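Open Lab Night at Vamard, Diltstead
Tue 7 February

I have been trying to get into one of these evenings for two years, and the list always fills before I remember to sign up. This time I set an alarm. Worth it! Vamard has the whole upper floor of the old Sundqvist building now, and for one night they prop the doors open, put out a tray of cookies, and let people wander from bay to bay asking whatever they like.

The first room was conveyor stuff, loud and fun, with a sorting line that spat parcels down the correct chute nearly every time. I liked it a lot. But the part I kept thinking about on the bus home was the kitchen bay, and mostly because of a talk about a failure.

The project there is called Wudidside. The arm works at a toy kitchen, and one of its jobs is opening doors by their handles. Before we got near it, one of the engineers gave a short talk about what they call the June fault. I love this kind of thing. Most open days give you the highlight reel, and this group put its worst week up on the wall and walked us through the log.

The story goes like this. They had left the arm on an overnight run of 176 door pulls. At pull 80 the gripper closed slightly off center on a handle, so one finger had the handle and the other was pushing against the door. The arm kept pulling anyway. The motor in the wrist drew more and more current, the software read that as a firm grip (which is what it had been taught a firm grip looks like), and it went on for 14 minutes until the servo cooked itself. The door hinge tore out as well. In the morning they found the arm drooping and a smell in the room that took all day to clear.

No one was hurt, and it's a small arm. Still, the engineer was very plain that the same mistake in a bigger machine would be a serious matter, and that's how they wrote it up.
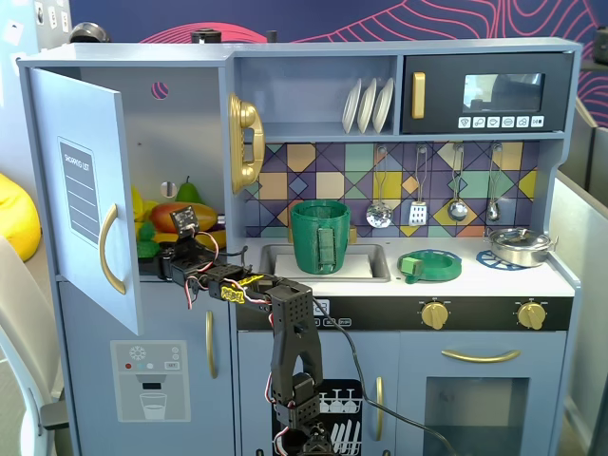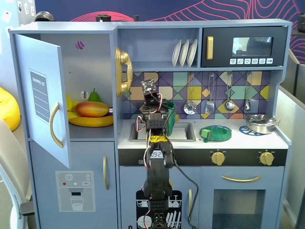
Close in on a curved handle, with a finger on either side:
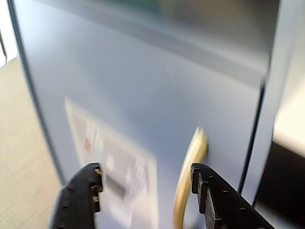
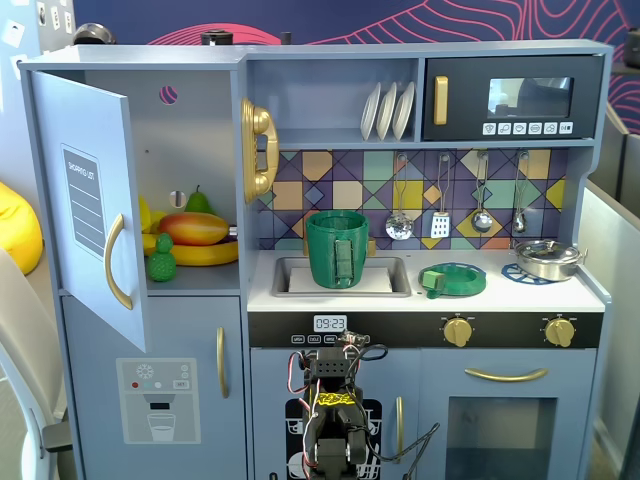 What they changed afterward was the best bit for me. The old limit was a single number for current, and a bad grip could sit just under it forever. Now there are two checks. One is a timer: if a pull has gone on too long and the door angle hasn't changed, the arm lets go and backs off. The other compares where the fingers should be with where they really are, so a lopsided grip gets caught before any pulling starts. They have done 1,072 pulls under the new rules. There have been plenty of stops in that stretch and no burned motors.

I asked if all those stops get annoying. Yes, very! Apparently the first version of the timer was so nervous that it gave up on doors that were only a bit stiff, and they spent weeks loosening it. There's also a rule that overnight runs need a person on call with a phone that can cut the power. Somebody behind me asked why that wasn't the rule to begin with. The engineer said it should have been, and moved on to the next question without any wriggling.

A boy of maybe ten asked whether the robot knew it had broken the door. The answer was no, it had logged the pull as still in progress, and you could hear the room go "ooh." They showed that line of the log too, the same status over and over down the page.

After that I had a quick look at the battery bay, which was too crowded to hear much, and ate two more cookies. If you go next time, take the stairs at the back, as the elevator line was long all evening. The kitchen talk runs twice and the second one had more empty seats. Bring a sweater, too, the upper floor is freezing.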